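Bench power at Urness: strips, plugs and where they go

The Urness benches have been moved to the Landex layout, and most of the questions since then have concerned power. Each bench is issued one white strip for the work surface. It lies on the white board, never on bare wood, and is left unfixed so that it can be shifted when a job needs the room. Floor strips under the desks are for equipment that stays put and should not be used for bench work.

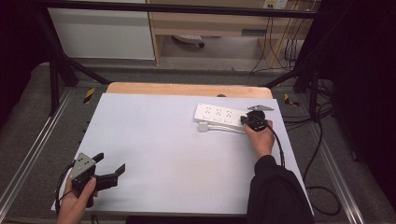
Page last changed: 13 Mar 2019

Black plugs go to the end socket where one is free. The end position lets the cable run off the side of the board and keeps it clear of the middle, where hands and small brackets tend to be. Hold the plug by its body, keep it square to the socket face, and press until it seats. If it stops short, withdraw it and check the orientation before trying again. Do not lean on the strip to force it.

Total load per bench strip is limited to 400 W. The Vindier supply draws 78 W at idle and 200 W in use, so two of them fill a strip with nothing left over. A strip may not be plugged into another strip.

Cables hanging behind the desks are to be tied by the end of September. Ties are in the Hnatiuk cabinet, second drawer. Strips with a loose socket go in the bin beside it, with the bench number written on the label.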